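Why Do Puzzle Blocks Fit Together?

Hello again, puzzle people! Have you ever tipped a whole box of blocks onto the rug, picked up two of them, turned them this way and that, and felt them slide together so nicely that you wanted to pull them apart and do it all over again? I have, and I'm a grown-up with a mortgage (ask your parents what that is, it's much less fun than blocks).

Today we're going to talk about why some shapes fit together and some just won't, no matter how hard you push.

Let's start with the plainest block of all, the cube. A cube has six faces, and every face is a square of the same size. You can turn a cube upside down or roll it onto its side and it still looks like the same old cube. That makes cubes very easygoing. If there's a cube-shaped hole, your cube will go in whichever face you put down first.

A long bar is a little fussier. Lay it down and it takes up a long, low space. Stand it on its end and it turns into a tower. It's the same bar, with the same amount of plastic or wood in it, but it needs a different kind of room each time. You do this too! You need a long space when you're lying in bed and a tall one when you're standing in a closet during hide and seek.

Then we come to my favorites, the zigzags. A zigzag block goes along, takes a step, and goes along again, a bit like the letter Z or the letter S. Now, try this with a pencil. Draw a big blocky Z on a piece of paper, cut it out, and spin it halfway around on the table. It's still a Z! Now flip it over like a pancake. It's turned into an S, and you can spin it all afternoon and it won't be a Z again until you flip it back. My friend Rosaura Huaranga teaches second grade in Plarkcombe, and she says there is always a great big gasp at the flipping part.

The places where a block goes in are called notches, and they matter just as much as the parts that stick out. A notch is a space waiting for something. When a bar slides under the arm of a zigzag, the bar is using up space that the zigzag left behind, and that's really the whole secret of puzzles like these. You have to look at the empty parts as well as the colored ones.

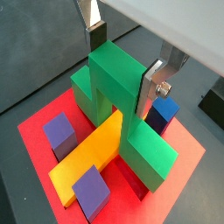
It also helps to think about which block goes first. Suppose one block has to lie underneath another. If you put the top one down too early, the bottom one may have no way to get in, and you'll have to lift things out again. That's perfectly fine, by the way. Puzzle makers take things apart all day long.

If you'd like to try it at home, cut some squares out of an old cereal box and tape them together into bars and zigzags. Draw a big square on paper for your base, and see how much of it you can cover without any overlapping. When you get stuck, turn one piece, or flip it, and have another go.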